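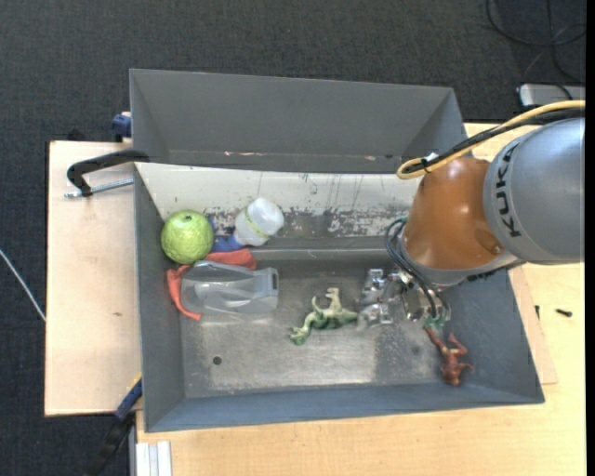

Last Boat to Kosomitz: Frequently Asked Questions
Updated March 2018

What is the film?

Last Boat to Kosomitz is a documentary shot entirely on board the Panero, a car ferry that takes most of a night to cross to the island of Kosomitz. We filmed eight crossings. People sleep, argue, eat boiled eggs, and tell complete strangers things they haven't told their families. Then the ramp goes down and they all drive off.

How long is it?

65 minutes. The crossing is longer, and feels it.

Is it a true story?

It's a documentary, so yes, with the usual reservations. We cut 244 hours of footage down to a little over one, and a person who comes across as quiet in the film may simply have done his talking in the other 243.

Where is Kosomitz?

Off the coast, in bad weather. We agreed with the islanders that we wouldn't print directions. They like visitors well enough, but there are only so many beds, and the bakery sells out by nine as it is.

Do we ever see the island?

For part of one shot. Several viewers have written to complain about this. The film is about people who are on their way somewhere, and once they get there they stop being on their way and become rather hard to film, as they have groceries to unload. If you want to see the island, there is a very good view of it from the boat.

Who made it?

Guvent Films, which is a small company with a large electricity bill. We've been making documentaries about people in transit for a while: a night bus, a funeral car, a moving van with a piano in it. We don't know why either. Most of us get seasick.

Did the passengers know they were being filmed?

Yes. There were signs at the ticket window and on both decks, and we asked everyone who appears for more than a few seconds to sign a release. Some passengers said no and we left them out. One said no, watched us work for an hour, and came back to ask what was wrong with his face. He's in it.

What languages are spoken?

Mostly the island dialect, plus whatever people use when they drop a suitcase on their foot. Screening copies come with English subtitles. A few lines on the car deck are left untranslated because the engine was louder than the speaker, and four islanders gave us four different versions of what was said.

Where can I see it?

At the Sastry, our home theater, through the end of the month. After that we travel with it to any place that has a screen and invites us. It isn't online yet. We have a plan for that, in the sense that we've used the word "plan" in meetings.

How many seats does the Sastry have?

100. The ones at the far left have a pillar in them, and are cheaper. Regulars ask for them by number — you can lean on the pillar.

Do I need to book?

For evening shows, yes. For the Sunday-style early show with coffee, just turn up. (It no longer takes place on a Sunday. The name stuck.)

Can I bring my kids?

The film has no violence and no nudity. It does have a long sequence in which a man tries to fold a deck chair, and the language gets worse as he goes on. We'd say ten and up. Younger children have come and tended to sleep, as did many of the passengers.

Will it make me seasick?

It might. The second half includes some rough water, filmed by people who were holding on to things. Sit toward the back and look at the exit sign if you need a break. We've told the projectionist to expect it.

Can my school, library, or film club show it?

Gladly. Write to us with the date you have in mind, the size of the room, and what you plan to play it on. We'll send a disc or a file, a poster, and an invoice. The fee depends on whether you charge admission, and clubs that can't afford it should say so and we'll sort something out. Please don't start with a test screening for "just a few friends." We've met those friends, and there were a lot of them.

Will the filmmakers come and talk afterward?

If it can be reached by train, usually. We're happy to take questions for half an hour, including the one about why we don't show more of the island.

Is there a soundtrack album?

There's no music in the film apart from a radio in the snack bar. Clearing the rights to that radio took longer than the shoot. An album of engine noise has been suggested twice, both times by the same person.

What happened to the couple with the wedding cake?

They arrived, they were married, and they've asked us to stop telling people about the cake. The cake did less well. See the film.

Is the Panero still running?

Yes, every night except when it isn't. The timetable is posted at the harbor. We wouldn't rely on it.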